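## 5. Fitting the Ferner heated mattress pad

Read this section through before you plug anything in. The pad fits mattresses up to 83 inches long. For longer beds, order the Vavuren extension panel (part 886).

**Caution:** Do not use the pad on a waterbed, an air bed, or a folding bed. Do not use pins.

1. Strip the bed down to the bare mattress.
2. Vacuum the top and sides. Crumbs and grit under the pad can wear through the wire covering.
3. Unfold the pad with the Ginham label facing up and the socket at the foot of the bed.
4. Pull the elastic skirt over the foot corners first, then the head corners.
5. Smooth the pad from the center out. There must be no folds over the wires.

A quilted mattress with piping along its edges needs a little more care. Tuck the skirt below the lower cord, or it will ride up overnight.
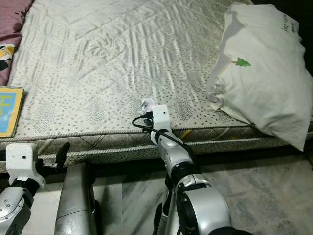 One owner wrote in to ask whether the pad could go on top of the fitted sheet, "as it's easier to get off on wash day." It can't. The sheet lets the pad slide, and the wires bunch up near the hips. Keep the pad directly on the mattress and put the sheet over it.

### 5.1 Connecting the control

1. Push the plug into the socket until both side clips snap.
2. Run the cord down the foot of the bed. Do not pass it between the mattress and the base.
3. Plug the control into a wall outlet. Do not use an extension cord.
4. Press and hold the power button for 2 seconds. The light turns green.
5. Set the heat to 5 and leave the bed made up while it warms.

**Note:** If the light blinks red, unplug the control and check both clips. If it still blinks, stop using the pad and contact Mandagi Service.

Turn the heat down to 1 or 2 before going to sleep. For washing and storage, see Section 6.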